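Plastics and Housewares > Cleaning and Maintenance
Sour smell in shaker lids after washing

nindgate_mike
Posts: 1736
My whey shaker smells sour the morning after washing, even when it goes through the dishwasher on the top rack. The body is fine. The smell is in the lid. I have tried a baking soda soak overnight and white vinegar for an hour. Both helped for one day. Is this residue or is the plastic done?

Digby Kerslake
Posts: 3337
Residue, most likely. Milk protein sets when it meets hot water, so a hot first rinse fixes a thin film into the hinge and the spout seat. Rinse cold first, then wash hot with detergent. If the lid has a removable gasket, take it out every time. Vinegar removes scale. It does very little to protein.

soltwood_resident
Posts: 29
Disagree on the vinegar. Our water in Soltwood is hard and the scale is what the film hangs on to. I descale once a month and the smell stays away for the rest of it.

Digby Kerslake
Posts: 3337
Then you have two problems and the vinegar solves one. With soft water it would do nothing for him. Mike, what is your hardness?

nindgate_mike
Posts: 1736
Soft, according to the utility. The lid is a one-piece flip type, no gasket that I can find. There is a groove under the spout cap that a sponge does not reach.

Delyth Kemeys
Posts: 412
That groove is the fault. Get a narrow nylon brush, the kind sold for baby bottle parts. Enzyme detergent in lukewarm water, 29 minutes by my kitchen timer, brush, rinse, and leave the cap open to dry. Do not store it closed. Most of the smell people report comes from a lid snapped shut with a few drops inside.

Lid types vary a lot even in one gym bag. A couple from mine:
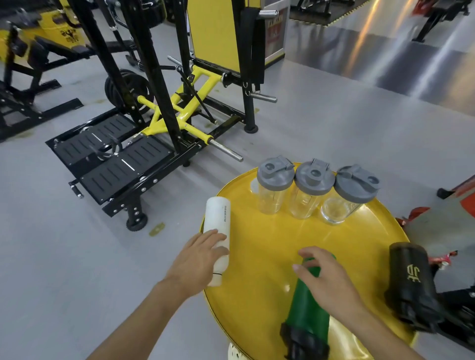
Clear ones with gray lids in both.
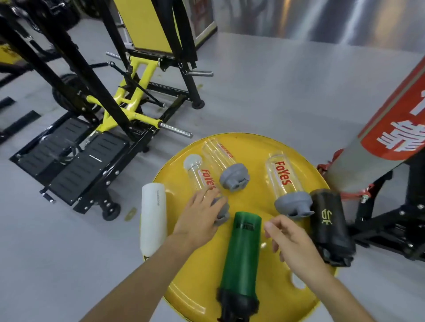

grit_and_grain
Posts: 88
Has anyone tried denture tablets? I use the store brand from Gritier, one tablet to a full bottle, lid submerged in a bowl beside it. Smell gone for a couple of weeks.

Digby Kerslake
Posts: 3337
They work on stain and odor. Check the label for persulfate if anybody in the house is sensitive to it, and rinse well. I would still brush first. A tablet will not lift a thick deposit out of a corner.

soltwood_resident
Posts: 29
Polypropylene also takes up odor over time. I had a lid from January that nothing would fix. Replaced it.

Delyth Kemeys
Posts: 412
It can, mainly fats and flavorings. I doubt a lid a few months old is past saving. Did you brush the hinge?

soltwood_resident
Posts: 29
No. It went out with the trash, so I can't test it now.

nindgate_mike
Posts: 1736
Ran the cold rinse and enzyme soak for 5 days, brush included. No smell in the morning so far. Did not change anything else. The brush brought a gray paste out of the groove on the first day and nothing after that. Will try one day without the soak, cold rinse only, and post the result.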